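Drasbridge extends trade-in scheme for business computers to Giller and Boersma

Firms with ageing office equipment will be able to hand it in at two further depots from November.
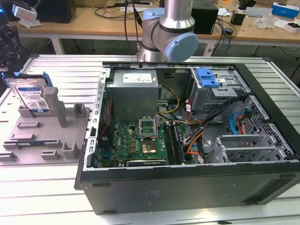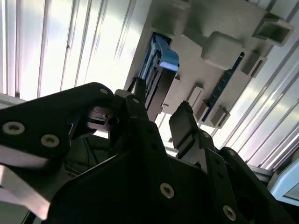 Drasbridge has run the scheme from its Navside depot for 12 months. It takes desktop computers, screens and printers from businesses of any size. The Giller and Boersma depots will work to the same terms and opening hours.

Each item is weighed, logged by serial number and given a grade from 1 to 4. Grades 1 and 2 are credited against new or refurbished stock. Grade 3 items are accepted free of charge. Grade 4 items carry a handling fee, payable on delivery.

Storage drives are wiped before resale, or shredded where the customer asks for this in writing. A certificate is issued in both cases. Customers who prefer to keep their drives may remove them beforehand without any change to the grade.

Collection can be booked for loads of 12 items or more. Smaller loads must be brought to a depot. Credit is valid for 3 years and cannot be exchanged for cash.

The price list and booking form are available from any Drasbridge depot.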